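Budget d'une deuxième cellule : où j'en suis

25 juillet 2021 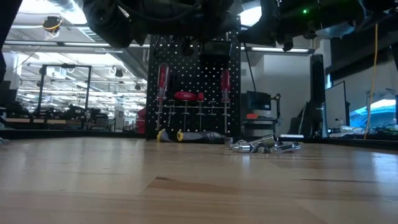
Le panneau perforé et les tournevis, côté bras.

J'avais promis de publier les comptes du projet Wader avant l'été, c'est un peu tard mais les voilà. Pour rappel, on range des outils à main sur un panneau perforé avec un bras et une pince, et on voudrait une deuxième cellule pour ne plus passer nos journées à démonter et remonter le même poste.

Le bras lui-même n'est pas le sujet. Le prix est connu, Nadège Gaillard l'a mis dans la demande d'avril et il n'a pas bougé. Ce qui m'occupe, c'est le reste, parce que la première fois on l'avait très mal estimé.

La pince d'abord. Deux devis, un chez Texier, un chez Arnumo. Texier est moins cher à l'achat mais le jeu de doigts de rechange est facturé à part, 323 euros hors taxes. Il en faut deux par an au rythme actuel. Chez Arnumo les doigts sont compris la première année, et le délai annoncé est de 18 jours. Je penche pour Arnumo.

Ensuite les petits outils. Sur la première cellule je n'avais rien prévu du tout, on avait pris ce qui traînait dans les tiroirs. Pour la deuxième je veux les mêmes tournevis à manche rouge et les mêmes douilles chromées, achetés en double dès le départ. Les douilles roulent, se perdent, et quand on en remplace une par un autre modèle il faut reprendre les réglages de prise. J'ai mis 70 euros pour les douilles et 51 pour un panneau perforé noir identique, visserie non comprise.

Les câbles : une ligne à part cette fois, avec les rallonges et les colliers. La dernière fois, je les avais comptés dans « divers » et « divers » avait fini plus gros que l'éclairage.

Le plateau en bois, on garde le même principe. Albane Vidal préférerait un plateau aluminium rainuré. Je comprends, mais ça triple la ligne et on peut changer plus tard.

Il manque encore le transport depuis Tatolthorpe, pour lequel je n'ai aucun chiffre, et la maintenance, que personne ne veut mettre sur son budget. Je relance les deux fournisseurs en août et je mettrai le tableau complet en ligne quand j'aurai les réponses.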